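Keeping Wire Baskets and Racks Clean

Dust and grease build up where the wires cross, and a cloth won't reach in there. Fill the sink with warm water and a squirt of dish soap and soak the basket for 12 minutes. Go over the joints with an old toothbrush, rinse, and towel it off right away. Stand it upside down overnight before putting anything back in it.

Check the coating while you're at it. Where it has chipped, rub the spot with fine sandpaper (I use 200 grit), wipe it, and dab on enamel paint.

Don't use steel wool. It scratches the coating and rust starts in July when the kitchen is humid. Felt pads under the corners save the tabletop. 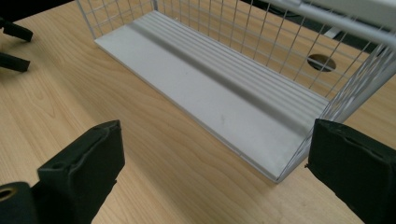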